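데이터플랫폼 정기회의 회의록

일자: 2022년 12월 27일
장소: 본관 회의실 및 화상 병행
참석: 데이터플랫폼팀, 분석팀, 인프라운영팀, 보안담당
불참: 검색서비스팀 (서면 의견 제출)
작성: 데이터플랫폼팀

안건
1. 지난 회의 조치사항 확인
2. 메시지 큐 클러스터 Murnon 이전 일정
3. 스키마 레지스트리 도입과 호환성 규칙
4. Jerska 배치 작업 지연 건
5. 비밀정보 관리 방식 변경
6. 로그 보관 기간과 저장 비용
7. 연말연시 변경 동결 및 당직
8. 기타

1. 지난 회의 조치사항 확인

스테이징 환경의 오래된 토픽 정리는 끝났다. 소유 팀이 확인되지 않은 토픽 9개는 삭제하지 않고 읽기 전용으로 바꿔 두었다. 1월 정기회의까지 소유를 밝히는 팀이 없으면 삭제한다.

Dabbas 대시보드의 접근 권한 점검은 분석팀에서 절반 정도 진행했다. 퇴사자 계정은 모두 회수했고, 부서 이동자의 권한이 남아 있는 경우를 확인하는 중이다. 인사 연동이 하루 한 번만 돌기 때문에 당일 이동 건은 수동으로 처리해야 한다는 의견이 있었다. 연동 주기를 바꾸는 문제는 이번 회의에서 다루지 않기로 했다.

장애 대응 문서의 템플릿 개정안은 초안이 공유되었으나 의견을 낸 팀이 분석팀 하나뿐이다. 의견 제출 기한을 1월 첫째 주까지 연장한다.

백업 복구 훈련은 연기되었다. 훈련용 계정의 스토리지 할당량이 부족해 복구본을 올릴 수 없었다. 할당량 증설은 인프라운영팀에 요청된 상태이고, 증설 후 훈련 날짜를 다시 잡는다.

2. 메시지 큐 클러스터 Murnon 이전 일정

현재 운영 중인 Adska 클러스터는 내년 상반기에 운영체제 지원이 끝난다. 새 클러스터인 Murnon은 구축이 완료되었고 내부 부하 시험까지 통과했다. 이전 대상 컨슈머 그룹은 모두 92개다.

이전 방식으로 두 가지 안을 검토했다. 첫 번째 안은 날짜를 정해 프로듀서와 컨슈머를 한 번에 전환하는 방식이다. 작업 기간은 짧지만 전환 시간 동안 수집이 중단된다. 두 번째 안은 Adska의 토픽을 Murnon으로 미러링하면서 컨슈머를 먼저 옮기고 프로듀서를 나중에 옮기는 방식이다. 기간이 길고 그동안 두 클러스터를 모두 유지해야 한다.

분석팀은 수집 중단이 일별 집계에 영향을 주므로 두 번째 안을 선호한다고 밝혔다. 인프라운영팀은 미러링 트래픽이 구간 대역폭을 얼마나 차지하는지 먼저 측정해야 한다고 했다. 시험 환경에서는 문제가 없었으나 운영 트래픽의 저녁 피크를 재현한 시험은 아니었다.

검색서비스팀은 서면으로 오프셋 변환 문제를 제기했다. 미러링을 하면 원본과 대상의 오프셋이 일치하지 않아, 컨슈머를 옮길 때 중복 처리나 누락이 생길 수 있다는 내용이다. 데이터플랫폼팀에서 오프셋 변환 도구를 준비 중이며, 중복을 허용하지 못하는 컨슈머는 별도 목록으로 관리하겠다고 답변했다. 결제 정산용 컨슈머가 여기에 해당한다.

결정: 두 번째 안으로 진행한다. 1월에 영향이 적은 컨슈머 그룹 8개를 먼저 옮기고, 결과를 본 뒤 나머지 순서를 정한다. 정산용 컨슈머는 마지막에 옮긴다.

조치: 인프라운영팀은 저녁 피크 시간대의 대역폭을 측정해 공유한다. 데이터플랫폼팀은 첫 이전 대상 목록과 되돌리기 절차를 문서로 올린다. 각 팀은 자기 컨슈머가 중복 처리를 견딜 수 있는지 표에 기입한다.

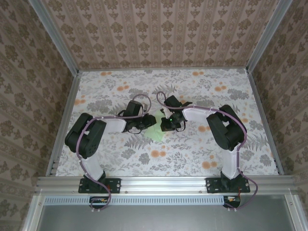

데이터플랫폼팀

3. 스키마 레지스트리 도입과 호환성 규칙

이벤트 필드의 이름이나 자료형이 예고 없이 바뀌어 하류 작업이 실패하는 일이 이어지고 있다. 지난달 장애 중 두 건이 같은 원인이었다. 한 건은 정수 필드가 문자열로 바뀐 것이고, 다른 한 건은 필수 필드가 빠진 것이다.

데이터플랫폼팀은 Murnon 이전에 맞춰 스키마 레지스트리를 도입하자고 제안했다. 새 클러스터의 토픽에는 등록된 스키마만 쓸 수 있게 하고, 기존 토픽은 이전 시점에 스키마를 등록한다. 호환성 수준은 하위 호환을 기본값으로 한다. 필드 추가는 기본값이 있을 때만 허용하고, 자료형 변경은 새 필드를 만들어 처리한다.

분석팀에서 실험용 이벤트까지 같은 규칙을 적용하면 개발 속도가 떨어진다는 우려가 나왔다. 실험용 이벤트는 이름에 접두어를 붙여 구분하고 검사를 면제하자는 의견과, 면제된 이벤트가 결국 운영 집계에 쓰이게 된다는 반대 의견이 있었다. 보안담당은 면제 여부와 별개로 개인정보 필드 표시는 모든 스키마에 필수로 넣어 달라고 요청했다.

결정: 레지스트리 도입과 하위 호환 기본값에 합의했다. 실험용 이벤트는 호환성 검사를 면제하되 보관 기간을 짧게 두고, 운영 집계 테이블에서 참조하지 못하게 한다. 개인정보 필드 표시는 예외 없이 적용한다.

조치: 데이터플랫폼팀은 스키마 작성 지침과 예제 저장소를 공개한다. 빌드 단계에서 호환성을 검사하는 스크립트도 함께 배포한다.

4. Jerska 배치 작업 지연 건

Jerska에서 도는 일별 집계 작업의 완료 시각이 계속 늦어지고 있다. 오전 9시까지 끝나야 하는 작업이 이달 들어 여러 차례 기한을 넘겼고, 그때마다 Dabbas 대시보드에 전날 수치가 비어 있는 상태로 표시되었다.

원인은 두 가지로 파악되었다. 첫째, 동시에 실행할 수 있는 작업 수가 16으로 제한되어 있는데 같은 시각에 시작하는 작업이 그보다 많아 대기열이 길어진다. 둘째, 특정 조인 작업에서 데이터가 한쪽 파티션으로 몰려 마지막 태스크가 오래 걸린다. 로그인하지 않은 사용자의 키가 모두 같은 값으로 들어가는 것이 문제다.

동시 실행 수를 늘리는 방안은 메타데이터 데이터베이스의 연결 수와 함께 검토해야 한다. 연결 풀을 그대로 둔 채 실행 수만 늘렸다가 스케줄러가 멈춘 적이 있다. 인프라운영팀은 연결 풀 증설이 가능하지만 데이터베이스 재시작이 필요하다고 했다. 변경 동결 기간과 겹치므로 1월로 미룬다.

그 전까지는 작업 시작 시각을 분산하기로 했다. 대시보드에 직접 쓰이는 작업에 높은 우선순위를 주고, 주간 보고용 작업은 오후로 옮긴다. 분석팀은 주간 보고용 작업 중 하나가 아침 회의 자료에 쓰이고 있어 옮길 수 없다고 했고, 해당 작업은 제외한다.

편중 문제는 분석팀이 쿼리를 고친다. 비로그인 사용자를 먼저 분리해 집계하고 나중에 합치는 방식이다. 결과값이 기존과 일치하는지 일주일치 데이터로 비교한 뒤 반영한다.

조치: 데이터플랫폼팀은 시작 시각 조정안을 작성해 각 팀의 확인을 받는다. 분석팀은 쿼리 수정과 비교 결과를 공유한다. 인프라운영팀은 연결 풀 증설 작업을 1월 변경 계획에 넣는다. 대시보드에는 집계가 끝나지 않았을 때 안내 문구를 표시한다.

5. 비밀정보 관리 방식 변경

배치 작업 설정 파일에 데이터베이스 비밀번호가 평문으로 들어 있는 경우가 보안 점검에서 발견되었다. 해당 비밀번호는 모두 교체했다. 저장소의 과거 이력에도 값이 남아 있으나, 교체가 끝났으므로 이력 삭제는 하지 않는다.

앞으로 비밀정보는 비밀 저장소에서 실행 시점에 읽어 온다. 작업마다 서비스 계정을 나누고 필요한 경로만 읽을 수 있게 한다. 분석팀은 로컬 개발 환경에서 어떻게 접근하는지 물었고, 보안담당은 개발용 경로를 따로 두고 개인 인증으로 접근하게 하겠다고 답했다. 운영 비밀번호를 로컬에서 읽는 것은 허용하지 않는다.

커밋 전에 비밀정보 형식을 검사하는 훅을 적용하자는 제안이 있었다. 오탐이 많다는 지적이 있어 우선 경고만 표시하고, 병합 요청 단계의 검사에서 차단하는 것으로 정리했다.

조치: 보안담당은 경로 구조와 권한 신청 절차를 공지한다. 각 팀은 1월 말까지 설정 파일의 평문 값을 모두 옮긴다.

6. 로그 보관 기간과 저장 비용

애플리케이션 로그의 저장 비용이 전 분기보다 늘었다. 디버그 수준 로그가 운영 환경에서 꺼지지 않은 서비스가 있고, 같은 로그가 두 경로로 수집되는 경우도 있다.

인프라운영팀은 디버그 로그의 운영 수집을 기본으로 막고, 필요한 팀이 기간을 정해 신청하는 방식을 제안했다. 장애 조사 중에 신청을 기다릴 수 없다는 의견이 있어, 당직자는 신청 없이 켤 수 있고 하루가 지나면 자동으로 꺼지도록 했다.

보관 기간 단축은 결론을 내지 못했다. 감사 대상 로그의 법정 보관 기간을 보안담당이 먼저 확인해야 한다. 감사 대상이 아닌 로그를 저비용 저장소로 옮기는 것에는 이견이 없었다. 옮긴 로그는 조회가 느려지므로 이동 기준일을 팀별로 제출받는다.

조치: 인프라운영팀은 중복 수집 경로 목록을 공유하고 해당 팀과 정리한다. 보안담당은 로그 종류별 보관 기간을 확인해 다음 회의에 보고한다.

7. 연말연시 변경 동결 및 당직

변경 동결은 오늘 업무 종료 후 시작해 1월 첫 업무일까지 유지한다. 긴급 수정은 당직자와 해당 팀장의 승인을 모두 받아 배포한다. 설정값 변경도 배포와 동일하게 취급한다.

당직표는 위키에 올라가 있다. 교대 시간을 바꾸려면 당사자끼리 합의한 뒤 표를 직접 수정하고 채널에 남긴다. 알림 시스템의 담당자 정보는 당직표와 자동으로 연동되지 않으므로 두 곳을 모두 고쳐야 한다.

연도가 바뀌면서 생길 수 있는 날짜 처리 오류를 점검했다. 주차 기준 연도와 달력 연도를 혼용하는 쿼리가 두 개 발견되어 분석팀이 오늘 중으로 수정한다. 월별 파티션은 1월분까지 미리 생성되어 있다.

8. 기타

사내 패키지 저장소의 인증서가 1월에 만료된다. 갱신은 인프라운영팀이 진행하며, 인증서를 이미지에 직접 넣어 쓰는 팀은 갱신 후 이미지를 다시 빌드해야 한다.

배치 작업용 파이썬 기본 이미지를 올리는 건은 다음 회의 안건으로 넘긴다. 지원이 끝난 라이브러리를 쓰는 작업 목록을 그 전에 정리한다.

정기회의 시간을 줄이자는 의견이 있었다. 조치사항 확인은 회의 전에 문서로 하고, 회의에서는 지연된 항목만 다루는 방식을 다음 달에 시험해 본다.

다음 회의: 1월 중 개최. 일정은 동결 해제 후 공지한다.
회의록 수정 요청은 데이터플랫폼팀 채널로 보낸다.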